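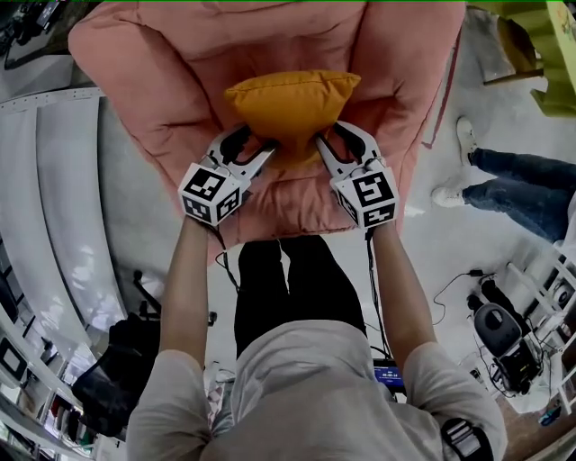

Kite gear: drying, storing and small fixes at home

Rinse first. Fresh water, low pressure, bar and lines too. Salt left in the pulleys eats them over winter.

Dry it all the way. Hang the canopy over a shower rail or two chair backs, out of direct sun. Overnight is usually enough, the bladders take longer. Folded damp = mildew by November, and that smell stays.

Sand. Shake, then a soft brush along the seams. Dont use the vacuum with the hard nozzle, I scuffed a Clanier that way.

Pinholes in the bladder. Pump it up, sponge on dish soap and water, look for bubbles. Circle the spot with a marker before you let the air out. Wipe with rubbing alcohol, patch on, heavy book on top for 60 minutes.

Small canopy tears – anything shorter than your thumb, ripstop tape both sides, round the corners with scissors so they dont peel. Longer than that goes to a sail loft. The one in Skelladwood charged me $60, fair enough.

Lines. Hook all of them to one screw in the garage wall and pull the bar back evenly. If one is short its usually the knots. Steering lines shrink less than the center ones stretch, so check twice a season.

Pump squeaks? Silicone grease on the o-ring. Not cooking oil, it goes gummy.

Valves: damp cotton swab, thats all they need.

Storage. Loose roll, dry closet, nothing heavy on top. Mine sits next to the Azar harness, buckle undone so teh webbing isnt bent. Boards flat or on padded hooks, fins off.

Updated 2023-01-15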